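Robot club is back, and so am I

I promised myself I'd sit this year out. Then Wichai Kaewmanee sent me the sign-up sheet for the Gorton student robotics club with my name already typed on it, so there went my free evenings!

If you missed our spring showing, the team's project is called Wikine, and the idea is to teach a robot arm to tidy a table by first doing the tidying ourselves, over and over, with a hand-held gripper. You squeeze, you lift, you put the thing down, you do it again. Our target for November is 1090 good recordings. As of this morning we have 188 (please don't do the subtraction in front of the students, they've done it and they're touchy about it).

I had a turn myself and I was terrible. I kept grabbing things the way I'd grab my car keys, much too fast, and a very patient sophomore told me to pretend I was moving soup. That helped a lot! My wrist still ached on the drive home, and I've asked whether we could cap turns at 100 grabs before handing over. The vote on that is next meeting and I'm lobbying hard.

We've been working at one of the wooden tables in the big open hall, the one with the blue-green floor, which I love and which shows every single scuff from my shoes.
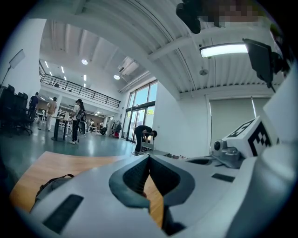

The Sorkmont meet is what we're all aiming for, and Ratanaporn School is sending 2 teams this time, both of them good, so I'm a little nervous. We still need parents who can drive, and somebody with a steady hand and a bit of patience for the late shift. Snacks are covered through the end of the month. If you can help, catch Wichai or me after practice, or write your name on the sheet by the door before someone types it in for you.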